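작업 노트 / 우스타흐 광산박물관 선광동 관람 설비
2019년 7월 1일, 상부 갤러리 음향·조명 점검

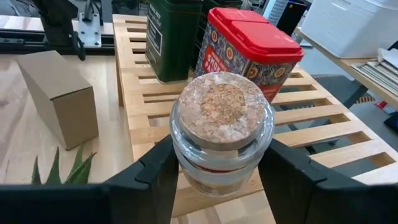
사진: 주디테 헤벨루

오전에 주전원 투입. 분전반 A, B 정상. C는 차단기 하나가 내려가 있어 절연 측정 후 재투입했고 이후 이상 없음. 부하는 3층 안내판 조명과 매표소 쪽 콘센트 두 구. 도면에는 매표소 회로가 B로 되어 있다. 도면 수정 요청함(데올린다 쿠냐).

쇼 제어기는 람베르트 랙 그대로 사용. 펌웨어는 올리지 않음. 지난번에 올렸다가 큐 목록의 시간 기준이 프레임에서 밀리초로 바뀌어 전부 다시 입력한 적이 있다. 백업은 USB 두 개에 떠서 하나는 랙 서랍, 하나는 사무실 철제 캐비닛에 둠.

1. 음향

저역 스피커 네 대를 광석 투입구 아래 콘크리트 단에 임시 거치. 핑크 노이즈로 측정. 관람석 앞줄과 뒷줄의 레벨 차가 생각보다 작다. 경사 지붕 반사가 뒷줄을 받쳐 주는 것으로 보임. 대신 중간 통로에서 63Hz 대역이 뚜렷하게 꺼진다. 스피커 2번 위상을 뒤집으면 통로는 살아나는데 앞줄 왼쪽이 죽는다. 딜레이를 5ms 준 상태로 타협. 최종값 아님.

파쇄기 구간 음원(큐 13)은 원본이 모노라서 좌우 이동이 안 된다. 오라시우 프라드가 바델 폐광에서 녹음해 온 다채널 파일이 있다고 하니 받아서 교체 검토. 파쇄기 기종이 달라도 되는지는 전시 쪽 판단이 필요하다. 여기 있던 것은 조 크러셔이고 바델 것은 자이러토리라 주기가 다르다. 일반 관람객은 구별하지 못하겠지만 전직 광부들은 첫날 바로 지적할 것이다.

잔향 시간은 빈 상태에서만 쟀다. 관객이 들어오면 짧아지므로 지금 값으로 EQ를 확정하지 말 것. 단체 예약이 있는 날 다시 측정.

2. 진동

저역 재생 중 외벽 유리창 떨림 확인. 북측 상단 창 두 장에서 들리는 수준의 덜걱거림. 퍼티가 오래되어 유리가 창틀에서 노는 상태. 나머지는 양호. 유리 전체 장수를 관리 대장과 대조하니 대장에는 386장으로 적혀 있는데, 복원 공사 때 막은 창이 반영되지 않은 숫자다. 대장 갱신은 알베르티나 아후다 쪽으로 넘김.

계단식 기초 3단에 가속도계 부착. 큐 전체를 최대 음량으로 돌렸을 때 구조 쪽 기준치 아래. 다만 철골 계단 난간이 특정 대역에서 공진한다. 손을 얹으면 느껴지는 정도. 전시 쪽에서는 오히려 좋다는 의견이었으나 볼트 풀림 문제가 있어 고무 와셔를 넣기로 함. 와셔 규격은 현장 실측 후 발주. 페인트 두께 때문에 도면 치수로 주문하면 안 맞는다.

3. 조명

벽면 워시 조명 색온도 3000K로 통일. 기존에는 교체 시기마다 다른 제품이 들어가서 층마다 색이 달랐다. 7층 동측 한 대는 아직 예전 것. 사다리가 닿지 않아 고소작업대 들어오는 날로 미룸.

후소 제작 무빙라이트는 팬 원점이 한쪽으로 틀어진다. 전원을 껐다 켤 때마다 틀어지는 각도가 조금씩 다르다. 엔코더 디스크를 닦고 다섯 번 반복했는데 네 번은 정상, 한 번은 다시 틀어졌다. 벨트 장력도 의심됨. 예비기와 교체해 두고 분해는 나중에. 교체한 기기에는 노란 테이프로 표시.

먼지 문제. 상부 갤러리에 달아 둔 기구들의 팬 필터가 예상보다 빨리 막힌다. 목재 보 위에 쌓인 분진이 환기를 켤 때마다 떨어진다. 보 상면 청소는 문화재 쪽 승인이 있어야 하고 진공 흡입만 허용, 물 사용 금지. 승인 신청서 초안은 루르드스 킨텔라가 작성 중. 승인 전까지는 필터를 주 단위로 점검하고 점검자 이름을 랙 옆 표에 기입.

4. 영상 동기

낙광 구간에서 영상과 음향이 어긋난다는 지적이 있어 확인. 프로젝터 쪽 처리 지연이 원인. 기하 보정을 켜면 지연이 늘어난다. 음향을 그만큼 늦추는 방식으로 맞춤. 뒷줄 기준으로 맞추면 앞줄에서 소리가 먼저 오는 느낌이 있어서 중간 열 기준으로 잡았다. 주디테와 나란히 앉아 세 번 돌려 보았고 둘 다 이의 없음.

프로젝터 2번 렌즈 시프트 잠금 나사가 헐거움. 조여 두었으나 진동 구간이 길어지면 다시 풀릴 수 있다. 개관 전 점검표에 항목 추가.

5. 안전, 동선

비상등은 쇼 진행 중에도 최저 조도 유지 확인. 암전 구간에서 계단 끝단 LED 띠 한 줄이 같이 꺼진다. 잘못된 그룹에 묶여 있었음. 그룹에서 분리하고 상시 회로로 옮김. 재시험 완료.

화재 신호 연동: 수신반 신호가 들어오면 음향이 즉시 차단되고 객석등이 올라와야 하는데, 음향은 차단되나 객석등이 서서히 올라온다. 페이드 값이 남아 있었다. 0으로 수정. 비상 정지 버튼은 안내원 위치와 랙 두 곳 모두 정상.

휠체어 구역 옆 케이블 트레이 덮개가 들뜬다. 임시로 테이프 고정, 덮개는 새로 제작해야 함. 기존 것은 길이가 짧다.

6. 프라드 의견 (전화)

- 도입부 내레이션이 길다. 설비 이름이 너무 많이 나온다.
- 부유선광 설명은 영상보다 실물 셀 앞에서 하는 편이 낫다. 동선을 바꿔야 하므로 이번 시즌은 어려움.
- 사이렌은 당시 교대 신호와 음높이가 다르다. 기록 보관실에 원본 사이렌이 남아 있는지 문의.
- 12월 휴관 기간에 남측 궤도 쪽 스피커 추가를 검토하자고 함. 예산 미정.

남은 일

큐 13 음원 교체 여부 회신 받기
북측 창 두 장 퍼티 보수
난간 와셔 실측, 발주
7층 동측 조명 교체
무빙라이트 분해, 벨트 장력 확인
잔향 재측정(관객 있는 상태)
트레이 덮개 치수 전달
분전반 C 차단기 일주일 관찰. 다시 내려가면 매표소 콘센트부터 분리해서 볼 것

랙 열쇠는 사무실 고리에 걸어 둠. 퇴실 시 C 제외 전체 차단.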